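Stop deleting the boring seconds

Monday, January 29, 2024

I have a complaint, and it's about trimming. Everybody in my line of work does it. You record a pile of teleoperated demonstrations, you run a script over them, and the script throws away every stretch where the joints aren't moving much. The dataset gets smaller, training gets faster, the loss curve looks lovely, and the policy you get out of it is a nervous wreck.

I know because I wrote one of those scripts. It lived in our replay tool at Prostbridge for most of a year (we call the tool Pemitz, don't ask) and I was pretty proud of it. Any window where the hand velocity dropped under a threshold got cut. We had 584 episodes of small parts going into a board with two arms, and my script took 61 minutes of "nothing" out of them. Great, I thought. Free cleanup!

Then we trained on what was left, and the hand would come down over a part and start closing before it got there. Every time. It would nudge the part sideways, close on air, and carry the air very confidently over to the slot. We blamed the camera calibration. We blamed the action chunk length. I spent a good chunk of August blaming the gripper force controller, which had done nothing wrong, and I'd like to apologize to it.

What I had cut out was people looking. When a human operator lines up on a small part, they slow way down, they hover, they wiggle a tiny bit and they wait until the view settles. My threshold saw all of that as dead time. So the policy learned that you go from moving to grabbing with no pause between the two, and that's how it behaved.

Now, the usual answer is that idle frames teach a policy to be idle, and sure, I've seen that too. You leave in six seconds of an operator scratching their nose and you get a robot that freezes above the table and never comes back. That's a real problem. But a velocity threshold can't tell nose scratching from aiming, and we keep reaching for it anyway – it's one line of code and it makes the numbers go down.

So label the pauses. That's my whole pitch. We added a pass in Pemitz where someone scrubs through and tags each slow stretch as aiming, waiting on the other hand, or junk. Only junk gets cut. It's dull work and it took longer than the training run did. The folks over at Koststead tried doing it automatically with gaze data, with a model they named Jurčo, and it was decent on big parts and pretty bad on little ones. I'd still love to see that idea go further.

I'd also stop treating the two arms as one signal. My old script summed the velocities, so a pause got through only if the other arm happened to be busy, and which good bits survived was pure luck. Segment per arm, then line the labels up afterward. It costs you one more column in the file.

A pause label needs to say what the hand was doing as well as how fast it was going, and the easiest place to see why is a two-arm part board. Take the right hand, curled down over the upper part of the board with a blue part between its fingers, and the left one, empty, over the opposite corner with its fingers partly open. Give me joint speeds alone and I couldn't say which of those hands deserves to be kept. Look at them for a second and you at least know one is holding something and one isn't, and that's already more than my threshold ever knew. Then look at the size of what's on there, a thick blue cylinder and a slim rod down by their black outlines, and much smaller bits farther up. I'd bet on needing a lot more slow frames for the small stuff, and a single cutoff for the whole board treats it all the same. We're at 300 relabeled episodes now and I'm still tagging a few every morning with my coffee.
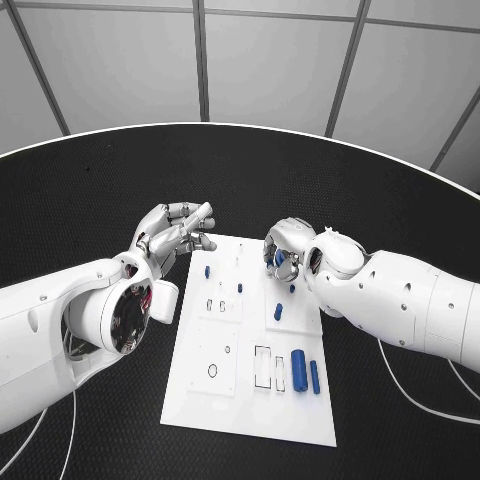
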